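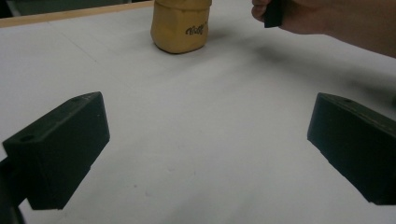

One reader of these pages asked whether a brush really needs a place of its own, or whether it can go in any bag that has room. A place of its own is better. The answer depends on what a brush is made of and how it picks up dirt.

Parts of a brush
The wide part is called the head. The part you hold is the handle. Between them is the neck, the narrowest section. Pins are fixed into the head. Many brushes have a small ball on the tip of each pin, so that the tip slides over the skin without scratching.

Some heads have slots cut through them. A head of this type is called vented. Air passes through the slots – useful when hair is being dried.

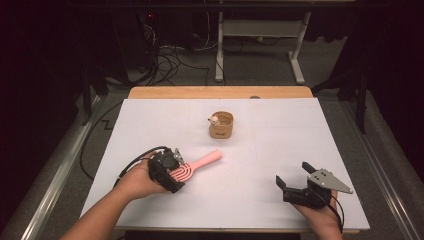
Plastic is a common material for brushes because it is light and does not soak up water. It can also bend a little and spring back. If it is bent too far, it stays bent or snaps.

Where to keep it
A brush left at the bottom of a bag collects crumbs and fluff between its pins. A cup, a pouch or a drawer keeps it cleaner. In a cup, the handle goes in first.
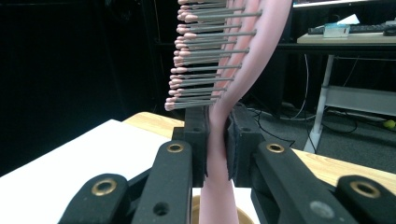
Pins with ball tips on a pink hair brush.

Cleaning
Pull out loose hair with your fingers. Wash the pins in warm, soapy water for 2 minutes, then rinse. Leave the brush to dry with the pins facing down.

Serkside Children's Pages, updated 11/10/2025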